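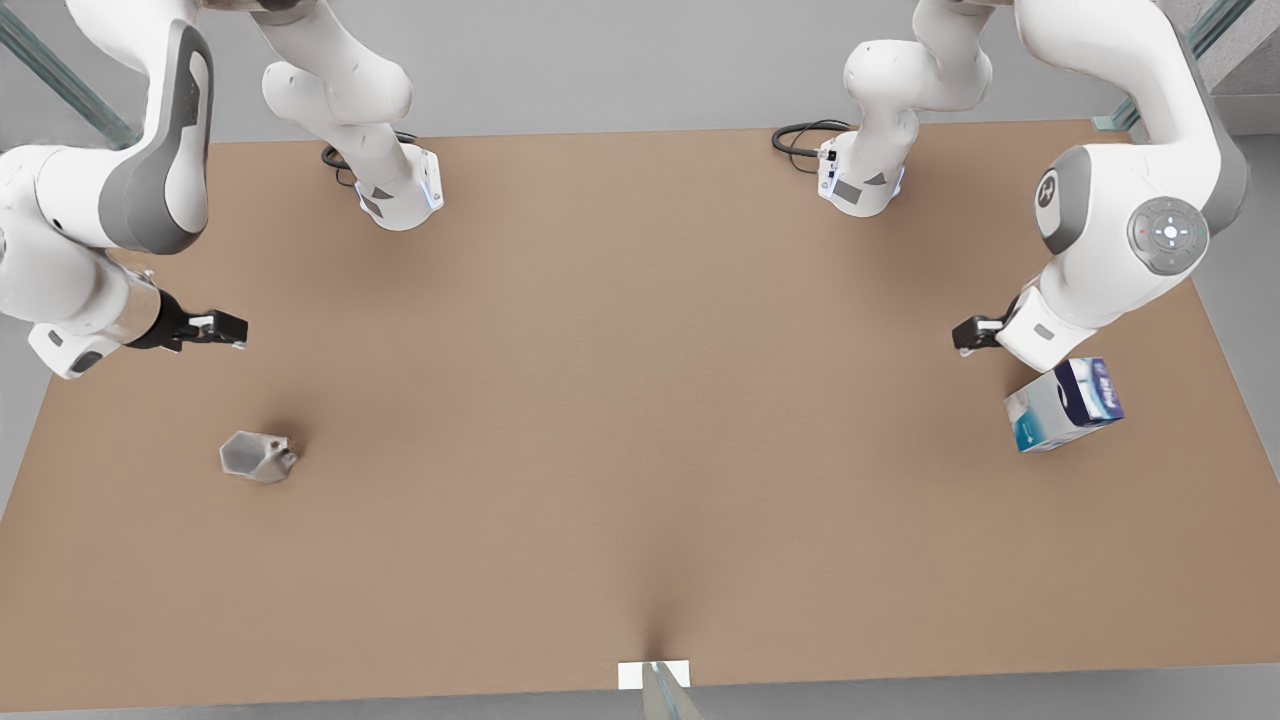 ## 4. Filzhut Talwood in Form bringen

Der Hut kommt mit offener Krone. Vor dem ersten Tragen stellen Sie bitte die Form selber ein.

1. Nehmen Sie das Schweißband nach außen und klappen Sie es ganz um.
2. Füllen Sie den Dampfer Skoka mit 200 ml Wasser.
3. Halten Sie die Krone mit 20 cm Abstand in den Dampf, bis der Filz weich ist.
4. Drücken Sie zuerst die Mittelfalte, danach die zwei Dellen vorne.
5. Klappen Sie das Schweißband zurück und lassen Sie den Hut bis zu 14 Stunden trocknen.

**Hinweis:** Die Krempe formt man erst am Schluss - immer mit der flachen Hand, nicht mit den Fingerspitzen.

**Vorsicht:** Dampf kann die Haut verbrennen. Tragen Sie Handschuhe und halten Sie Kinder fern.

Für die Modelle mit Hutband von Özkan gilt: das Band vorher abnehmen, es verträgt keine Feuchtigkeit. Wie man es wieder befestigt, steht im Abschnitt 6.

Ferow, Stand 14. Juli 2019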